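4.2 What the cheap ticket leaves out

I said in the last section that I'd come back to the bare fare, so let's do that now. By "bare fare" I mean the lowest price an airline will show you on the first screen, before you've picked a seat, added a bag or agreed to anything else. Passengers I spoke to had all sorts of names for it, some of them unprintable, but that's the one I'll stick with.

My starting point was Fonberg's old argument, which goes something like this. If you strip the extras off a ticket and let people buy them back one at a time, everyone ends up with the trip they want and nobody pays for a sandwich they didn't eat. I have a lot of sympathy with that. I'm a light packer and I don't mind a middle seat, and for years I thought of myself as one of the winners. Then I sat down with the booking records and found I'd paid for a seat on more than half of my own flights. So much for the light packer!

The records come from the Jenirgate route survey, and I've used the 1561 bookings that were left once I'd thrown out group travel, staff tickets and anything changed after purchase. Of those, 513 were bought at the bare fare and stayed that way right up to departure. The rest picked up at least one extra on the way, mostly a cabin bag, quite often a seat, and now and then both plus early boarding (which I still think is an odd thing to want, as you only get to sit on the plane for longer).

What surprised me was when people bought. I'd expected the extras to go on at the first booking, when the card is already out. A fair few did. But 232 bookings had something added in the last day before the flight, when the bag price on this route is at its highest. I went back and read the comments those passengers left, and they're a mixed lot. Some had simply forgotten. Some had been hoping to get away with it. A good number said they hadn't understood that the bag in question wasn't included, even though the page they'd clicked through did say so, in its fashion.

Chung treats this as a plain case of inattention and I think that's too hard on people. The wording on the fare page changed in July, in the middle of the survey, and the late purchases fell after that. I can't prove that one caused the other. Summer travellers are a different crowd, with more families and fewer day trips, and families tend to sort their bags out early. Still, I'd be surprised if clearer wording had done nothing at all.

The other thing I want to mention is legroom, as it keeps coming up. The survey didn't ask about it. People wrote about it anyway, in the box marked "anything else", and 41 of them used the word "knees". I haven't tried to make a statistic out of that - it isn't one, really - but I've kept those comments in mind while writing the rest of this chapter. A seat is sold as one product whether it comes with the bare fare or the dearer one, and the passengers plainly don't see it that way. They talk about the cheap seat as a smaller seat, even on the aircraft where the two are the same size.

I should say something about comfort on the ground too, which most fare studies skip. Waiting is part of the trip. On this route the bare fare boards last, so those passengers stand at the gate longest, and several of them told me it was the worst bit of the day. The price of standing doesn't turn up anywhere in the airline's accounts or in mine. I've tried a rough value for it in the next chapter, and I'm not very happy with it yet.
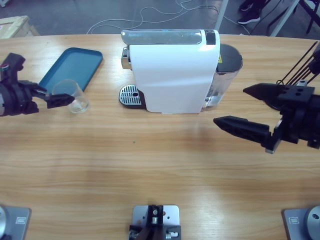
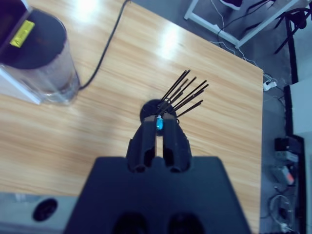

Figure 7. Two views of work on a light wooden tabletop.

Waller, reading an earlier draft of this section, objected that I make too much of the late buyers. Someone who pays for a bag on the morning of the flight may have had no idea until then what they'd be carrying, and for that person the high price is a fair charge for keeping their options open. An airline can't plan its hold space around people who haven't decided, the objection went on, and the cost of that has to land somewhere. Waller would have split the late purchases by length of stay before saying anything about wording, and thought the July change should be left to a footnote until that was done.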